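Search this site
Enter keywords Go

Glass Swap, Again

The spring glass swap brought 115 pieces through the door and, by closing, 382 opinions on how to date them. Chie Honda's talk on pressed versus blown ran long, and the argument over her handouts ran longer. Ji-hoon Hong has now been told twice that "old" is a price and a hope, and he remains cheerful about both.

Several members asked how to get the cloudy bloom out of a narrow neck. Rice and vinegar, swirled gently.

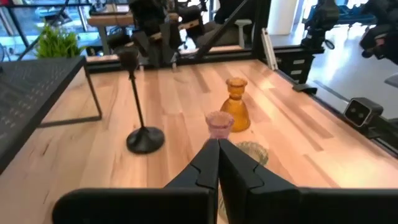 Denture tablets also work, and give the clerk at the drugstore something to think about. Leave the bleach alone. Nele Brinkmann has a tray of orphaned stoppers, free to anyone who can make one fit. We meet next in January, snow permitting.

Share (4) | 2 comments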